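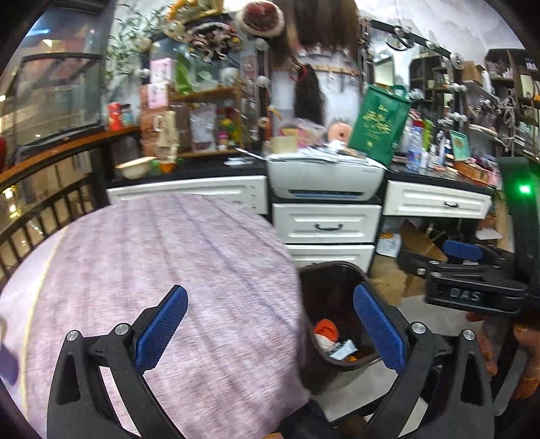 Plurnby Help > Home > Small rooms and storage

Printer living on the vanity unit, bin always full, where does everything go?

Asked by lilac_cloth
Viewed 843 times

Moved the printer into the spare room last September and the only flat surface left was the old vanity counter, white drawers, dark top. So it sits in the middle bit over the two stacked drawers, and the round table goes in front with a cloth on it for wrapping parcels, sewing, whatever. Bin next to the table.

Problems. One, can't open the middle drawers properly without shifting the bin. Two, the bin is open top and everything goes in it, orange bits, wrappers, paper, all in together, and our council won't take paper if it's been in with other stuff. Three, the cloth slides. It's a woven one, pinky lilac with grey in it, quite nice, dont want to ruin it with glue or pins.

Can't move the counter, it's fixed to the wall. Room is not big. Budget is tiny, would like to do it in an afternoon. What would you do first?

3 answers

Answer from Bijan Talebi
Accepted

Bin first. Move it to the other side of the table or under the counter if there's a gap, and see how you get on for a week before buying anything. Half these rooms only need one thing shifted.

Then a second bin for paper. Doesn't have to be a bin, I use a cardboard box stood on end next to the printer so misprints go straight in it. Flatten it when full and put the whole lot out.

Drawers: if the middle ones are awkward, put stuff in them you hardly need. Old manuals, spare ink, the cable you're scared to throw out. Printer paper wants to be in one of the side drawers, flat, still in the wrapper. Dont go mad filling it, a ream is heavier than you think and old vanity drawers have rubbish bottoms. I had 4 reams in one and it dropped clean through. 200 sheets loose and the rest in the cupboard is plenty.

Check the printer has room behind it for the plug and that the tray clears the front edge when it's pulled out. Mine didn't, had to turn it sideways.

Cloth, get that rubbery mesh stuff that goes under rugs. Cut it a bit smaller than the tabletop. Washes fine in the sink.

Comment from lilac_cloth
Thanks, bin is now round the far side and the top drawer opens all the way. Will get the mesh stuff. How do you cut it for a round table, just draw round something?

Comment from Bijan Talebi
Fold it in four and cut a curve, near enough is fine. It's under the cloth.

Answer from gretano_gran

Get rid of the table. You've a counter already. Fold down one on the wall, job done.

Comment from lilac_cloth
Wall is plasterboard and I like the table

Answer from Miranda

Agree with most of the above but would say get a lid for the bin if any food goes in. Peel etc stinks by teatime, specially in a small room with the door shut. Or just walk it to the kitchen!! I know, I dont either.

Also tablecloth clips, the springy ones for picnics. Paid 14 quid for a posh weighted set from Pollusano and they were no better than the cheap ones, and they fell off if you leant on the edge. Mesh is probaly better for wrapping as you're pulling the paper about all the time.

For the drawers, cut down cereal boxes for dividers. Tape one side, scissors the other side. Sellotape ends always go missing in mine so now its got its own box.

Was this page useful? Yes / No
Related: Keeping printer paper flat in a damp room
Related: Round table or square for a box room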